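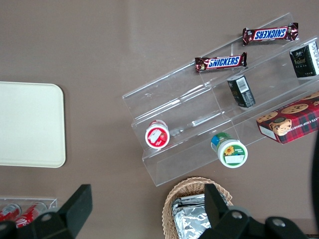
Vol. 41, Issue 5 | Page 62

May
By the Earth Sciences Desk

Print this article | E-mail this article

The gas vents on the north flank of Gruvard are easy to miss. They are cracks in old lava, most of them narrower than a hand, and they give off no visible steam in dry weather. What comes out is mostly carbon dioxide, with small amounts of sulfur dioxide and hydrogen sulfide. The ratio of carbon to sulfur in that mix is the number the Ullanside observatory cares about most.

The reasoning is simple. Carbon dioxide escapes from magma at great depth. Sulfur dioxide stays dissolved until the magma is much closer to the surface, where the pressure is lower. A batch of magma that starts to rise should therefore show up first as extra carbon. If it keeps rising, the sulfur follows and the ratio falls.

Groundwater complicates this. Sulfur dioxide dissolves readily in water, and Gruvard holds a good deal of water in its upper layers. A wet spring can strip sulfur from the gas and push the ratio up with no change in the magma at all. Readings from the vents have to be checked against rainfall and the level of the two monitoring wells before anyone draws a conclusion.

The observatory runs its main sampling station at Tidetti, 324 meters below the summit. An intake pipe draws gas from the vent through a water trap and a particle filter into a sealed case, where separate sensors measure each gas. The unit takes 70 readings per cycle, then flushes with clean air and rests to save its batteries.

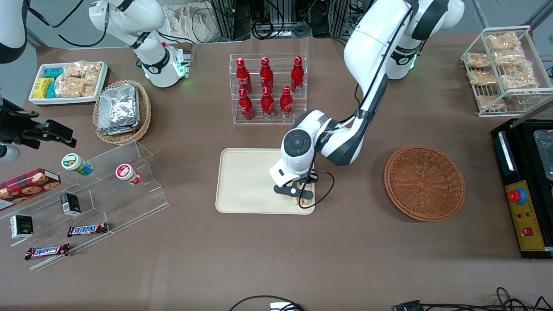
Vol. 41, Issue 5 | Page 63

Sensor drift is the main source of error. The sulfur cells lose sensitivity as they age, and acid gas speeds this up. Staff carry bottles of calibration gas to Tidetti and log the offset at each visit. If the offset is too large, the data since the last visit are flagged and left out of the long-term average.

A second station, on the Okabe ridge, measures sulfur dioxide from a distance with an ultraviolet spectrometer. It scans the sky downwind of the summit and needs daylight and a steady wind. Its best results come between 10 a.m. and 2 p.m. Okabe gives the total output of sulfur and Tidetti gives the ratio. Multiplying the two yields an estimate of total carbon dioxide, provided that the vent gas is typical of the whole plume. That assumption has not been fully tested at Gruvard.

The current record covers 207 usable cycles. The ratio rose over the winter, then leveled off. Well levels rose over the same period, so the observatory reads the change as groundwater scrubbing and has left the alert level at its lowest setting. A third station on the dry south flank is planned.

Print this article | E-mail this article

Reader comments (3)

ridgewalker: Is the trail past Tidetti still open? The map at the trailhead shows it closed above the hut.

M. in the valley: You say the assumption about the plume hasn't been tested. Couldn't they fly a sensor through it?

basalt_fan: Good piece. Would have liked a chart of the ratio against the well levels.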